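4.2 Masking the gripper out of the wrist view

I'll admit I wanted to skip this part. My plan was to feed the wrist camera straight into the grasp planner and let the network sort out what was hand and what was world. Guerra, our planner, had other ideas — it kept proposing grasps on its own finger, and it was very confident about them!

So we built a self-mask. The first version came from the CAD model: project the hand into the camera using the joint angles, grow the outline by 5 pixels, done. That's fine for a hand that looks like its drawing. Ours doesn't anymore. Tape, sleeving and plastic film aren't in the CAD, and they change whenever somebody opens up the wrist for a repair (I'm as guilty as anyone).

The second version, which we call Guka, learns the mask from data. Daiane Marinho hand-labeled 116 wrist images in November, and we padded those out to 4000 by pasting in new backgrounds and messing with the brightness. The labels have just two classes, self and not-self. We tried a third one for "attached but floppy" and dropped it, mostly so we could stop arguing about where it began.

Shiny stuff is what gave us the most trouble. Creased tape picks up light in streaks, and a streak on the hand can look a whole lot like a streak in the background. Figure 6 is the kind of view I mean, and the narrow gap between the taped cylinder and the dark block is the bit I care about. Close that gap in the mask and the planner loses real background; leave it too wide and you're back to grasping yourself.

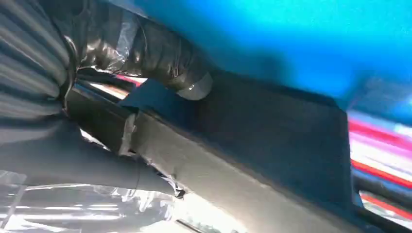

Figure 6. Wrist-camera view with wrinkled silver-gray tape above the dark block and clear film at lower left.

We held out 1112 unlabeled images for a plain look-through, comparing the Guka masks with the CAD ones side by side. I still keep the CAD mask running as a fallback for frames where the learned one comes back empty.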